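Manuals > Partition panels > Table-top set-up > Section 4: Fitting clips and connectors

Search this manual
Search
All sections

4. Fitting clips and connectors to the perforated panel

Groltotum table-top partition, user guide
Revised December by Griet Postma

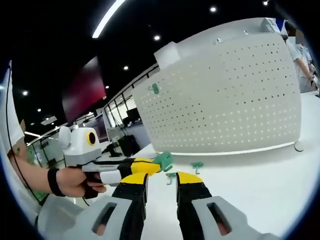
Read section 3 before starting. The panel must already be standing on the table and must hold its curve without being supported by hand. If it leans or rocks, return to 3.4 and reseat the base.

This section covers the small plastic parts that go on the face and rim of the panel. It does not cover the lamp bracket, for which there is a separate sheet.

4.1 Before you start

Work at a table with a clear, level area in front of the panel. A white or light surface is preferred. The connectors are small and are easily lost on a patterned top or under a keyboard.

You will need:

– the panel, standing
– the bag of connectors marked Vostik
– the bag of panel clips
– a soft dry cloth
– a shallow tray or saucer for the small parts

No tools are required for this section. Do not use pliers on the connectors. The jaws mark the stems, and a marked stem will not seat fully.

CAUTION: Small parts. Keep the connectors and clips away from children under three and from pets. Check the floor when you have finished.

4.2 Sorting the parts

1. Empty the connector bag onto the table, in front of the panel and clear of its base.

2. Separate the straight connectors from the branching ones. The straight type has a single stem. The branching type has a stem and a side arm.

3. Set aside any connector with a white stress line across the stem. Stress lines come from bending in transit. These parts can be used on the bottom row, where they carry no load, but not elsewhere.

4. Wipe the remaining connectors with the cloth. Do not use spray polish. It leaves a film on the stems and they work loose.

5. Place the sorted parts in the tray, leaving out only the pieces needed for the current row.

NOTE: Connectors supplied before the present revision have a slightly shorter side arm. Old and new types can be mixed on one panel. Do not mix them in one row, or cables laid across the row will sit unevenly.

4.3 Choosing the holes

The holes form an even grid over the whole panel. Not all of them are suitable for a connector. Where the panel curves most, the grid closes slightly on the inner face, and a stem pushed in there will bind before it is home.

1. Stand in front of the panel and find the flattest area of the face.

2. Starting at the left of this area, pick a row that can be reached without leaning over the top rim.

3. Leave 2 free holes between neighboring connectors. Leave 2 free holes between the last connector and the edge of the panel.

4. Hold a connector against each chosen hole and check that the side arm clears any clip already fitted.

Marking the holes in pencil is permitted on the outer face. Pencil on the inner face is hard to remove once the panel is loaded.

4.4 Fitting a branching connector

1. Hold the connector by the side arm, with the stem toward the panel.

2. Place the tip of the stem in the hole. Keep it square to the surface at that point. On a curved panel this is not the same as square to the table edge.

3. Support the panel from behind with the other hand.

4. Press until the shoulder of the connector meets the face. There may be a light click. Absence of a click does not indicate a fault.

5. Turn the side arm to the required position. Upward is normal for cables, sideways for labels and cards.

6. Pull gently. If the connector comes away, move it to the next hole and repeat. Two failures in adjacent holes mean the stem is worn, and the connector should be replaced.

CAUTION: Do not press a connector home without a hand behind the panel. The base can slide, and the panel can tip over the back of the table.

4.5 Fitting a clip

Clips hold paper, light cable or a cloth. They hang on the face and can be moved at any time.

1. Open the clip and pass its hook through a hole from the front.

2. Let the clip drop until the hook bears on the lower edge of the hole.

3. Close the clip and check that it hangs straight.

The load limit for one clip is 230 grams. The limit applies to a single clip and is not increased by hanging a second clip from the first. Users who need more should fit the Schouten bar described in section 6.

4.6 Items on the top rim

The rim will carry small, light items. Place them over a part of the panel that stands vertical, and keep them away from the ends, where the rim flexes. Anything that overhangs the rim by more than its own thickness should be moved down to the table.

Do not run a live power cable over the rim. Signal cables may cross it if they are held by a connector on each side.

4.7 Checking and clearing up

1. Press lightly on each connector with a fingertip. None should turn freely.

2. Shake the panel once by the rim, with one hand. Refit anything that drops.

3. Collect the loose connectors and return them to the bag. Parts left on the table tend to end up under the base and will make the panel rock.

4. Record the number of connectors used in the table at the back of this guide. The figure is needed when ordering spares.

NOTE: Panels with the older Stinder base should be checked again after a day of use. The base settles under load and the lowest row may need to be pressed home a second time.

4.8 Removing connectors

Push the stem out from behind with a thumb while holding the side arm in front. Do not twist and pull together. If the stem breaks in the hole, leave the stub in place until the panel is next laid flat, then push it through with a wooden skewer.

Comments on this section go to Femke Declercq, who keeps the list of corrections. The next section covers cable runs along the lower edge.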